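Reading time: 4 min
Print this page | E-mail this page

Workshop notebook – 4 January 2020

Dye shed, Brevby. Cold start, kettle on before anything else. First entry of the year so some housekeeping mixed in with the weld notes.

Woad vat no. 2. Left it covered over the break, expected the worst. Surface had a skin, coppery in one corner, dull everywhere else. Smell okay – sour but not rotten. Stirred down slow, no splashing, lid back on, heater belt on low. Liquid underneath is more khaki than yellow, so it needs feeding. Gave it bran and a spoon of madder, same as we did in June when it sulked for a week. Will not touch the lime until I see what the bran does.

Test strip, Gastine wool, in for ten minutes: came out pale green, turned to a weak gray blue in the air. Rinsed most of it off. So there's some life but not enough to dye with. Do NOT put the Flerden order in this vat yet, whatever the board says.
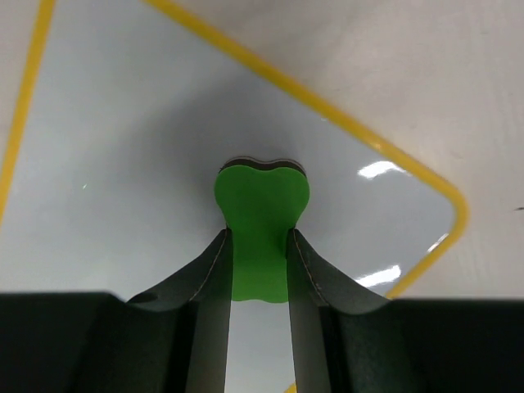 Flerden order is 30 skeins, of which 23 are wound and tagged. Rest still on the big cones. They want the mid blue, three dips, and want it even. Last lot was streaky where the ties were too tight – retie everything with the loose figure eight before scouring. I did six tonight and my hands are done.

Weld. Bailly sent the dried tops, better than last season's, more leaf and less stalk. Chopped 1000 g of it and simmered under a boil for an hour, strained through the old sheet. Second extraction on the same stuff after that, kept separate. Notes:

First bath, alum mordant: strong clean yellow, a bit acid. Lovely.
First bath plus pinch of chalk: warmer, deeper. This is the one.
Second bath, alum: soft, buttery, fine for overdyeing.
Second bath plus iron: mud. I knew it would be and did it anyway.

The chalk needs to go in dissloved, not shaken over the top. Two spots on sample C where it landed dry. 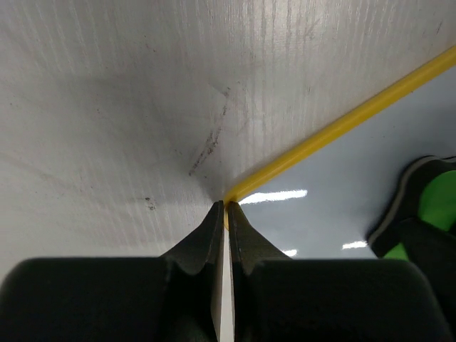

Yellow strip on the pale surface.

Mordant. Alum tub nearly at the bottom and it's clumped. Broke it up with the mallet, weighed it after. Enough for the Flerden skeins but not for the Bailly samples as well, so order more before anyone starts on those. Scales were reading heavy again. Checked with the brass weight, took off the pan, put it back, fine. If it does that twice more I vote for new scales.

Water. Tap water here is hard and it shows in the madder (good) and in the reds from the cochineal (not good, goes purple). Rain tank frozen solid on top. Used the last of the bottled for the cochineal swatch and wrote the batch on the tag. Somebody should try half and half, tap and rain, when it thaws. 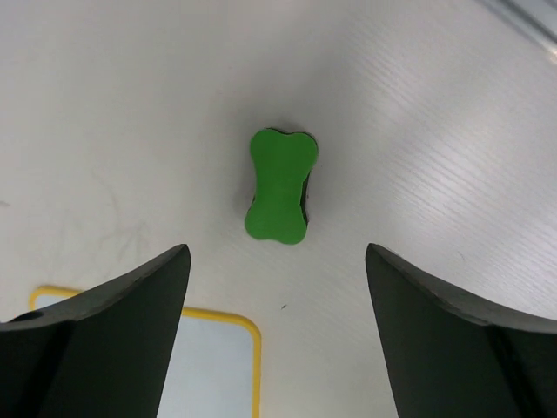 Green bone-shaped piece on the table.

Greens. Overdyed three of the weld samples in vat 1, which is still going well, better than it has any right to in this weather. One short dip over the chalk yellow gives a bright leaf green. Two dips and it goes to bottle green, bit flat. One dip over the second bath yellow is a gray sort of sage and I think that's what Gastine were after when they said "old garden", but will send all three and let them choose.

Order matters. Blue first then weld came out blotchy – weld took badly where the blue was darkest. Weld first from now on. Yes I know the old book says the other way.

Lightfastness cards: took down the set from the south window. Weld faded a little at the edge, madder no change I can see, woad no change. The purple one (logwood) is basically brown. Stop offering logwood for anything that hangs near a window.
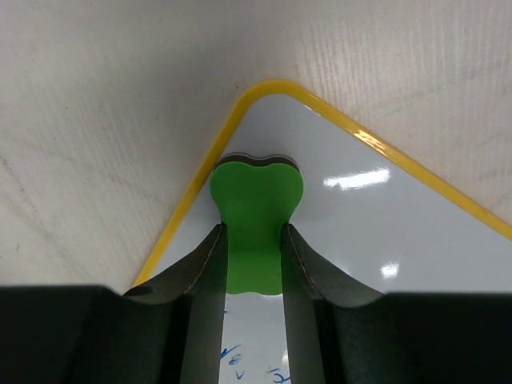

Rinse sink still drains slow. Fleece in the trap again, cleared a handful. Please use the mesh.

To do:
– check vat 2 first thing, temp and smell, write it down
– reties, the rest of them
– alum, also more tags and the waterproof pens
– label the second weld bath, right now it's an unmarked bucket by the door
– ask Bailly if we can have 2000 g of the same harvest put aside
– move the drying rack off the heater, skeins on the low bar got crispy

Vat 2 again, last look before leaving: warmer, few small bubbles at the side, color a shade more yellow maybe. Wishful thinking maybe. Lid on, blanket over, belt left on low.

Contact | © Brevby Dye Workshop | Back to top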